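The town that pays its market traders in tokens, and the woman who runs the till

Durnside's local digital pound has been going for 2 years now, and it still lives mostly on people's phones and in one back office above a bakery. I got an hour with the woman who runs it. She asked not to be named, mainly, she says, because she gets stopped in the street enough already.

The token is called the Ostalis. One Ostalis is one pound, always, backed by pounds sitting in an ordinary bank account. You buy them in the app, you spend them at shops in the town, and the shop either spends them on or cashes them back in for a small fee. That's it, really.

"People hear the word crypto and they think they're going to be rich or robbed," she says. "It's a voucher. A fast voucher. I've said that so many times."

She came to it from bookkeeping. No tech background, no interest in coins before this. A friend was moaning about card fees on small sales – a cup of tea, a loaf, a card reader taking its slice – and she started doing sums on the back of a delivery note. The first version ran on a spreadsheet. The second ran on software from a small firm called Moussa, who still look after the ledger and, she says, pick up the phone.

How many traders take it? 60 at the last look, out of a town centre that isn't huge. More than she expected, fewer than the launch leaflet promised.

"The leaflet was silly. I'd not write that leaflet again. It said the whole high street by Christmas."

Which Christmas, I ask. She laughs and doesn't answer.

The slow part was trust. Older customers wanted to hold something, so for a while there were paper slips with a code on, which people lost, or put through the wash. Younger ones wanted to know why they couldn't just use their bank card. Fair question, and she gives it a fair answer: for most people there's no great reason, except that the shop keeps more of the money and the discounts are decent.

"I don't do the big speech. If you like the cheese shop and you want it to be there next year, use the app. If you can't be bothered, use your card, the cheese is the same."

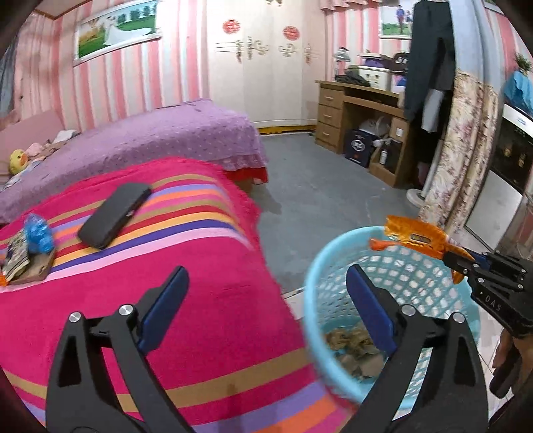 When the app went down

The bad week was in December. Busiest time of the year, queues out the door, and the app stopped confirming payments at 8 in the morning. Shops could see money leave the customer's side and not turn up on theirs. She was still in her dressing gown.

"I rang Moussa, then I rang every trader I had a number for and said write it down. Just write it down, name and amount, we'll sort it tonight."

They did sort it, though it took longer than one night. Two shops left over it and one of those came back. No customer lost money in the end, she says, but she paid a few disputed sales out of the reserve herself becuase arguing over a fiver would have cost her more in goodwill.

What changed after? A backup server, a phone tree, a printed sheet under every till. And a cap – no single payment over 50 Ostalis without a second tap to confirm. Traders grumbled about the second tap. Still do.

The rules question

I ask about regulation and she puts her tea down. It's clearly the part of the job she likes least. Forms, a solicitor, more forms. Is it e-money, is it a voucher scheme, is it a cryptoasset? Depends who you ask and how the thing is worded. Her view is that small schemes get caught in nets meant for much bigger fish.

"I'm not against rules. I hold people's money, there should be rules. But I've read documents this year that I don't think were written with a bakery in mind."

She has been asked to join up with Bisness, a bigger scheme that wants to link several town tokens so you could spend one in another. She's not sure. More users, yes. But the money would start to wander, and keeping it local was the whole point of starting.

"If it's spendable everywhere then we've just made pounds again, haven't we. With more steps."

So no? "So not yet. Ask me in spring."

What she'd tell another town

Start with the shops, she says, the customers come after. Get the fee agreed in writing. Don't pay for a logo. And keep the reserve in a boring account and leave it alone, however good the rate on something else looks. She was offered a scheme that would lend the pounds out overnight and said no before the man had finsihed his slides.

Does she hold any other coins herself? Not one.

"I've got Premium Bonds," she says, and goes to answer the phone. A butcher, wanting to know how to do a refund.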